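Can a machine clear the table yet? Folach is getting closer

Bravdale, 7 July 2021

Clearing a table sounds like the easy part of dinner, but for a machine it is still one of the toughest jobs in the house – and the small team at Folach is having a great time with it. They have spent the spring on plates and bowls and nothing else, and the June results are the best they have had.

Out of 528 tries at picking up a plate, 321 ended with the plate on the stack where it belonged. That may not sound like much if you do your own dishes, but last year the team was happy to get through a single place setting! Shallow plates are the hard ones. The rim sits so low that a gripper has very little to grab, and a patterned cloth can bunch up under the fingers. A deep bowl gives them a lot more to work with.
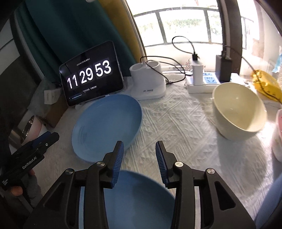 Thulani Ndlovu thinks the plates are nearly solved and that the real test is everything else people leave on a table, from cables to half-open packages. He would like to see a machine work around all that without being told what to leave alone, and he gives it 9 years before he would trust one with his own kitchen.

Cosimo Marchetti is more hopeful and says four would be plenty. Either way, the next round moves on to cups and flatware, and wet dishes come after that. Folach plans to share those results at the Cirnness open house, with a live try at a full table for anyone who wants to come and cheer.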